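Trabajo de curso: el consumo de agua en la residencia Giltis
Szymon Szewczyk, 30/6/23

3. Resultados y dudas

La residencia afirma que los reductores de caudal Gulby bajaron el gasto de agua a la mitad. Los datos de partida son dos lecturas del contador: 3.868 litros antes de instalarlos y 1.904 después. La cuenta sale, pero no me convence. La segunda lectura es de mayo, cuando muchos estudiantes ya se habían ido a casa, y el informe de Plarnlow no dice cuántos quedaban.

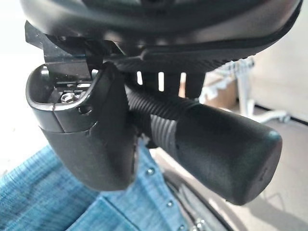 Tampoco ayuda la encuesta. Se repartieron 200 cuestionarios y volvieron 131, casi todos de la misma planta. Que la gente diga que se ducha menos tiempo no demuestra nada – yo también lo diría.

Pedí a la administración las lecturas del año anterior y me contestaron que estaban «en proceso». Sin ellas no puedo separar el efecto de los reductores del efecto del calendario. Kaczmarczyk, el otro proveedor, promete un ahorro parecido en su folleto y tampoco explica cómo lo midió.

Para el anexo queda pendiente la tabla por plantas.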